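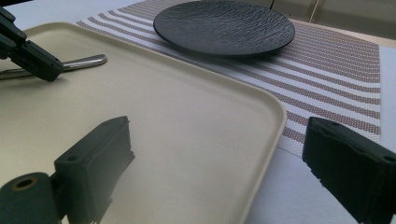

Stelcombe canteen puts lunch up by 2p and braces for the reaction

The price of a hot lunch at the Stelcombe works canteen will rise by two pence in February, the first increase in three years and by some distance the most widely discussed event in the town since the bypass was not built.

Notices went up beside the tills before the breakfast rush. By mid-morning one of them had been corrected in biro, as it had "stationary" where it meant "stationery", in a sentence about neither.

Evon, the firm that runs the kitchen for the Sitlow estate, says the extra money will go towards potatoes. It serves up to 620 lunches a day, most of them to people who describe the food as terrible and come back at noon the following day to make sure. The firm had looked at smaller portions instead, but a trial of the reduced crumble last autumn ended after one sitting and is not talked about.

Reaction has been mixed. A petition at the Skov building, across the car park, gathered 100 signatures before it was noticed that people there have their own canteen and pay more already. The organisers have let it stand as a gesture of support. A rival petition, calling for the two pence to be rounded up to five so that fewer coppers change hands, has done less well, though it is said to be popular with the tills.

Regulars may find some comfort in what is staying the same. Custard remains free with any pudding, including, under a ruling from some years back, yoghurt. The soup will go on being called "vegetable" without further detail. Gravy is still at the discretion of whoever is holding the ladle.

Evon has also promised to look again at the queue, which splits in two at the salad bar and joins up badly at the puddings. A new layout was tried for a morning before Christmas. It produced three queues, one of which led to the fire door and was the quickest of the lot.

Comments on the new price can be left in the box by the exit until the end of the month. The box is locked, and Evon says it is looking for the key.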